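Driveway sealing scam

A driveway sealing scam is a form of home repair fraud in which a traveling crew offers to coat a homeowner's asphalt at a bargain price, using material left over from a job nearby. The nearby job is seldom located. The coating is often thinned sealer, used motor oil or, in the more ambitious cases, black paint, and it tends to leave with the first good rain, by which time the crew has left too.

Method

The approach is usually made in person, in late morning, when retired homeowners are in and commuters are not. The caller points out cracks the owner had been living with quite happily, then names a low price by the foot or by the bucket. Only once the work is done does the number of buckets become known, and it is always a surprising number. Payment is wanted at once, by cash or by a check made out to an individual — the company, it is explained, is between banks.

Written estimates are rare. Where they exist they may carry a business name close to that of an established firm, a phone number with one digit missing, and a lifetime guarantee that does not say whose lifetime.

The Soltudgate cases

The town of Soltudgate received 231 complaints over a single paving season, most of them concerning crews who gave their employer as Tullitz or MacKinnon. Tullitz had no license and no address. MacKinnon had both, along with a real yard and real trucks, and spent much of September telling callers that it had never been to their street. One resident paid $2,001 for a driveway two car lengths long. The odd dollar was listed on the receipt as "edging."

The town responded with a permit rule for door-to-door contractors. Permits must be shown on request, and the rule has been praised by everyone who already had one.
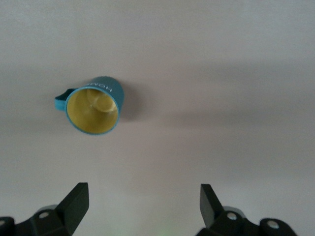
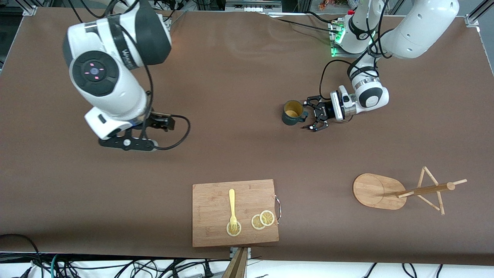 Prevention and recovery

Consumer offices advise homeowners to check a license before any work begins, to get the full price in writing and to pay nothing in advance to a stranger with a warm bucket. Payment by credit card allows a charge to be disputed, a feature that may explain how seldom these crews accept one.

Money paid in cash is hardly ever recovered. Small claims court is open to victims, but it requires a defendant who can be found, and a first name and a white pickup are not generally enough to serve papers on. Reports are still worth filing, as several complaints from one street can give police a route and a license plate.

See also

Roof inspection fraud
Chimney sweep scam
Storm chaser (contracting)
Mechanic's lien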